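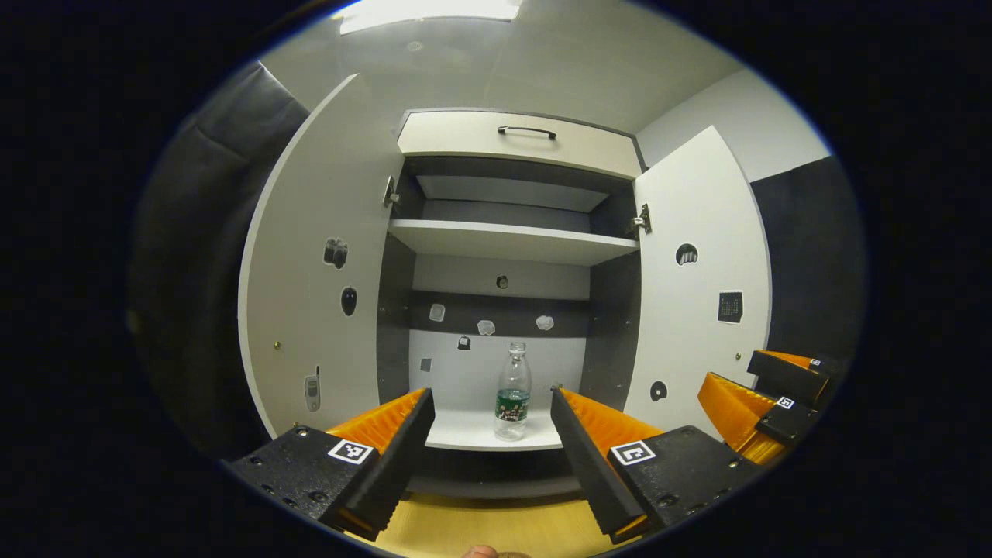

Base cabinet

Home | Furniture | Kitchen | Storage | Index

A base cabinet is a floor-standing cupboard, used chiefly in kitchens, workrooms and schools. The common two-door form has a drawer at the top and a compartment below, which may be divided by one or more shelves. A full-width shelf gives two levels of storage – the lower one is generally kept for bottles and other tall items.

Construction

The doors are hung on metal hinges fixed near the outer sides of the opening and swing away from each other. Drawers are opened by a knob, a cut-out grip or a bar handle, the last being either straight or curved. White is a frequent choice for doors and drawer fronts, often set against a darker interior or a black handle.

Decoration and labelling

Stickers are sometimes applied to doors and back panels. They may be purely ornamental, with small pictures of everyday objects such as cameras, telephones and calendars, or may show what is kept inside.

History

The Jutstead pattern, drawn up in 1937 by Roy Entwistle, placed a single wide drawer over paired doors. It was later made by the Fitgate works, whose catalogue listed it as number 2943.

See also: Drawer; Hinge; Larder; Sideboard

Shares: 2 | Comments: 0

Contact | Copyright | Back to top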